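Week 4 – browning and the Maillard reaction

Bread browns when sugars and amino acids react at a dry, hot surface. Crumb stays pale, as water holds it near 100 °C. 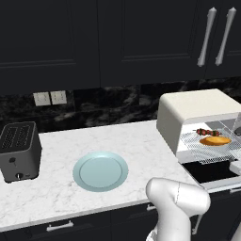
*Notes by Salma El Idrissi, March*

## Two kinds of browning

- **Maillard** – needs protein and sugar.
- **Caramelisation** – sugar alone, usually at higher heat.

A darker crust tastes more bitter. Read the Curnero handout before the practical and bring your results table.

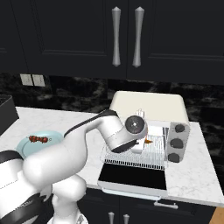 *Fig. 2. Toaster oven on a marble worktop*

For next week: why does boiled potato stay pale? Write 30 to 127 words.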